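Off-Topic > Politics and Current Events
Thread: The Plestetti leak and the governor's office, what do we know for sure?

marten_k
Joined: February 2018
Posts: 406

I open a new thread for this because the other one became only insults. English is my third language, so please excuse me if some sentence is stiff.
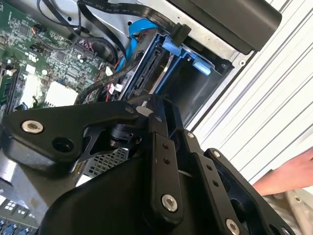
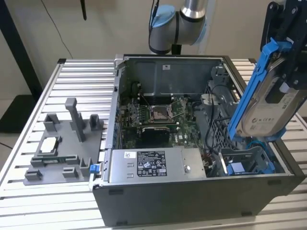
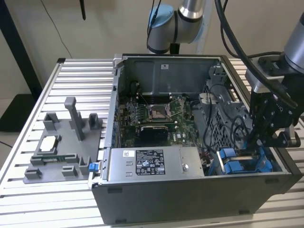
Now to the memo. Last week the Rarnton Courier published 13 pages which, they say, come from the office of Governor Plestetti. The pages say that his staff knew in May that the Wellari bridge contract would cost 800 million and not the number they gave to voters. The governor says the pages are forged. His opponent, Senator Dantas, says they are real and asks him to resign. I read all 13 pages, two times. My opinion is that both of them speak too early. The case is for me like the computer in the last two pictures, which lies on its side with the cover off and the processor socket empty. Many parts are in view, but the one that should do the thinking is missing. Who wrote the memo? There is no name on it, and the Courier does not explain how they received it. I would like to hear from people who followed the first vote on the bridge.

plainview_dad
Posts: 2,460

I followed the first vote. I was in the room for two of the hearings. The governor's people were asked directly if the price could go up and they said no, three times. Memo or no memo, they misled us. You don't need a signature to see that.

marten_k

Thank you, this is useful. But "they said no" and "they knew it was false" are for me two different things. The first is bad planning. The second is a lie to the public, and for this I want to see a proof.

ottersfield

Come on. Every time something comes out about Plestetti we get this lecture about proof. When it was a Dantas story, everybody here believed it in five minutes.

marten_k

I did not believe it in five minutes. You can look in my old posts – I asked the same questions then, and I was called a Dantas fan for one month.

ottersfield

Fair enough, I looked, you did. I take that back about you. Not about the rest of this forum.

gray_lantern

I used to work in a newsroom, a small one. A paper does not always say how it got a document, and there are good reasons to protect a person who could lose their job. What bothers me more is the headline. "Governor lied" is a conclusion. The article under it says "appears to have known." Somebody upstairs wanted clicks.

plainview_dad

Érica Miranda wrote the article and she has covered the statehouse for years. I trust her more than I trust his press office.

gray_lantern

I trust her too. Reporters usually don't write their own headlines.

marten_k

I agree with gray_lantern about the headline. About Ms. Miranda I have no complaint, her text is careful. On page 9 of the memo there is also a thing I do not understand. It speaks of "the revised table", but no table is included. Did the Courier leave it out, or did they never have it? If somebody has the printed edition, please look. Maybe it is there and only the website lost it.

ottersfield

Not in print either. I have it on my kitchen table right now. It goes from page 9 to page 10 of the memo and there is no table.

plainview_dad

Then the state should release it. If the memo is fake they have nothing to lose.

marten_k

With this I can agree completely. I will write to my representative tonight and ask for the table. When I have an answer I will post it in this thread, also if it is a boring one.

gray_lantern

Ask for the date it was made too. They will send you the newest version if you only ask for "the table."

marten_k

Good point, I add it to the letter.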